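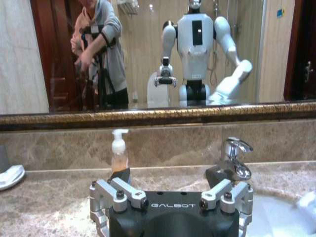

**Zerkex releases new planning software for work in small rooms**

January 2024

The software company Zerkex has released version 2 of Firkach, its motion planner for robots with arms. The new version is made for narrow places in the home, such as bathrooms and small kitchens, where an arm has little space to turn and where many surfaces are shiny or see-through.

Bathrooms are difficult for robot software for several reasons. A large mirror gives the cameras a second room which does not exist, and in this room the robot can also see its own arm. The first version of Firkach sometimes treated the reflected arm as an obstacle and stopped. In other cases it planned a path to a bottle in the mirror and not to the bottle on the counter. Clear plastic and chrome bring their own trouble, as depth cameras often return no distance for them at all.

"The planner was correct, but the picture of the world we gave it was wrong," said Ute Thiele, who leads the perception group at Zerkex. "So we did not begin with the planner. We began with the mirror."

Firkach now looks for large flat areas where the depth values continue behind the wall. When it finds such an area, it marks it as a mirror and removes everything behind it from the map. The area itself stays in the map as a solid surface, so the gripper keeps its distance from the glass. For clear objects the software compares the color images taken from the wrist camera while the arm is moving, and from these it estimates the outline. The user can set how careful this estimate should be.

The second large change is in the planning of the last part of the reach. Between a soap dispenser and a faucet the open fingers of a gripper have to pass close to both. Version 2 plans the opening of the fingers together with the path of the arm, while before these were two separate steps. According to the company, a new plan is ready in 200 milliseconds on the computer inside the robot — in the old version the user often had to wait for several seconds.

Zerkex tested the release in 11 bathrooms in Nistwood, all of them in normal apartments. The test report lists 221 reaches to objects near a sink, and it is included with the documentation. The report also names the open problems. Mirrors with a strong curve are not recognized, and a mirror covered with steam can be taken for a normal wall. Running water is not handled yet.

The tool for viewing recorded runs was also changed. It can show the map before and after the mirror is removed, side by side, and Thiele said that this view was first made only for her own group. Users of the test version asked to keep it.

Hollmann, which builds software for care homes, will be the first company to use the new version in its products. It plans to start in April.

Existing users can update without cost. Map files from the first version must be converted once, and a small program for this comes with the download.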